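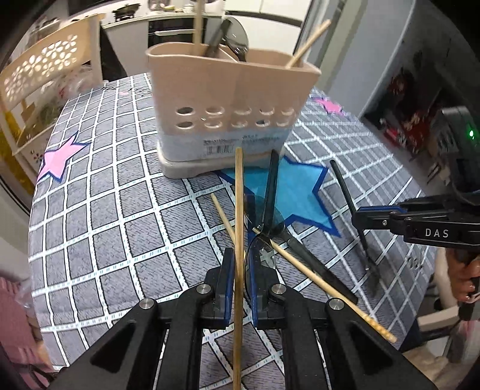 Re: [risgate-list] Public gallery at the July hearing, and the file requests

From: Kayode Danladi
To: risgate-list
Date: 27th April

Hello all,

Žofie asked a good handful of questions and I've been meaning to sit down with them properly, so this is long, sorry. I've left her message in between my bits so you can see what I'm answering.

Žofie Brabec wrote:
> Do we know yet whether the public can sit in for the whole of the
> July hearing, or only the opening? My mother would like to come over
> from Druvach but she won't book anything until she knows.

As I understand it, the opening is public and so are the closing arguments. The part in the middle, where former residents give evidence about their own time in the home, can be closed if the witness asks for it. Two have asked so far. So your mum would certainly see something, but she might spend one of the days in the corridor with the rest of us. I did that last time and it's not so bad, you meet people. I ended up talking for an hour to a man who'd been in the same dormitory as my aunt and remembered her singing (!), and I'd never have met him inside.

There are 40 seats in the gallery and the press get first go at the front row. Last time the queue started well before the doors opened and several families who'd travelled a long way didn't get in on the first morning. I've asked the court office if they'd hold some places for relatives. I got a polite reply saying my letter had been passed on. I'll chase it.

> Also, has anyone had their file from the Štěpánek archive? I sent my
> form in before Christmas and I've had one postcard saying they are
> "experiencing interest". What does that even mean!

It means they're swamped, I think. Mine took seven months. It came as a brown envelope with 142 pages in it, and I'll be frank, the first evening I only managed the top few and then went and washed up. A lot of it is laundry lists and dentist visits. Then you turn over and there's a letter from my grandmother asking when she could come and fetch her daughter home, with "no reply needed" written across the corner in pencil. My aunt was always told no letters ever came. So do have somebody in the house with you when you open it.

Practical things, from my own mistakes:

Ask for the admissions book entry as well as the personal file. They're kept separately and if you only ask for "the file" you won't get the other one.

If the surname was changed when the child was placed with a new family, put both names on the form, and any odd spellings you know of. My aunt is in there under 4 different ones.

Anything blacked out can be queried. You write back quoting the page number and they have to give a reason. I got three paragraphs uncovered that way, and one of them was only the name of a doctor who has been dead for decades.

> Last one. Is it true Stoltis is claiming all its papers went in the
> flood? I read that in the local paper and felt quite sick.

That's what the Stoltis lawyers told the judge, yes. The trouble for them is that the home sent copies of its yearly returns to the county, and those were kept upstairs in a different building. Our solicitor has seen the index but hasn't seen the returns themselves yet, so please nobody get their hopes too high. She'd also rather we didn't talk to reporters about that bit until it's been put before the court. I know this list isn't exactly secret, but a little care, please.

I don't think the paper meant any harm, by the way. They printed what was said in court that day and didn't have the space for the rest of it.

> Thank you for everything you do on this, Kayode. I don't always
> write but I do read every message.
> Žofie

And thank you for writing! Half the time I'm typing these at the kitchen table wondering if they go anywhere. If your mum does decide to come, tell her we've a spare room in Risgate and it's a short bus ride to the court. The bed is a bit narrow and the cat thinks it's hers, but she'd be very welcome.

If anyone else is hoping to come in July, drop me a line off-list with how many of you there are and which days. I'll send the court office another letter once I've got the names together.

All the best,
Kayode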